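Burcombe Home Forum > Kitchens > Worktops and Surfaces

Thread: Are white countertops really that hard to keep clean?

mapleandrust
We're redoing the kitchen and my wife wants white counters. The rep from Skunora quoted us for their "StainGuard" finish, which adds 400 dollars to the job. He says coffee, turmeric, red wine, whatever, it all wipes off with water. I've heard this kind of talk before from a carpet salesman. Anyone lived with it for more than a year?

tallow_jim
Four years with white here, no special finish. It's fine. You wipe it. Keep your 400 dollars.

K. Gondal
I'd want to know what the coating is before paying a cent. Ask for the data sheet. When I asked Korletey for theirs they sent me a brochure with a lemon on it.

mapleandrust
Ha. I asked and got a link to a video. A guy pours wine on it and wipes it up after maybe three seconds. My spills sit overnight.

pennywhistle88
I have the Skunora finish and I love it, so I'll be the one to disagree. Two kids, tomato sauce constantly, no marks. Put in last December.

tallow_jim
Replying to pennywhistle88:
So it's new. Mine had no marks when it was new either.

pennywhistle88
Sure, but my sister has plain white from Wondunwood and hers had a yellow ring by the sink after one summer. I'm only telling you what I've seen.

tallow_jim
Yellow ring by the sink is hard water or a bottle of something left standing. A coating isn't going to fix your sister's water.

hobnail
Stains wouldn't be my worry. Scratches would. The cleaner stays on top of the coating, fine, but what happens when you drag a cast iron pan over it? Now you've got a scratch through the finish and that's where the dirt goes. The warranty on ours ran to 16 pages and scratches were excluded on page 11.

mapleandrust
Replying to hobnail:
Do you remember if it covered heat?

hobnail
Also excluded. So was "improper cleaning," and they get to say what that means.

K. Gondal
That's the usual. By the time you take out heat, scratches and cleaning, I'm not sure what's left for them to cover. Get a sample piece and abuse it for a couple of weeks. Mustard, a tea bag, a marker. If they won't give you a sample, there's your answer.

dormouse_pdx
Different complaint. White shows everything that ISN'T a stain. Crumbs, hair, coffee grounds. I spend more time wiping than I ever did with the old speckled brown, and that stuff was ugly but I swear you could lose a sandwich on it.

mapleandrust
That one I believe. Samples requested, will report back. For now she's set on white with a gray cabinet, and the toaster is staying out on the counter whatever I say. This one is pretty much the color she wants: 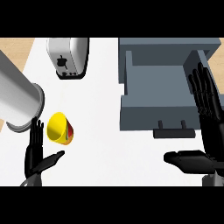

tallow_jim
Go with the plain version of that color and spend the difference on a decent cutting board. And don't let the rep tell you the price is only good until the end of the month. Mine "expired" twice and then came back lower.

pennywhistle88
Still say wait for the sample before you write it off. Try the turmeric too, mustard is the easy one.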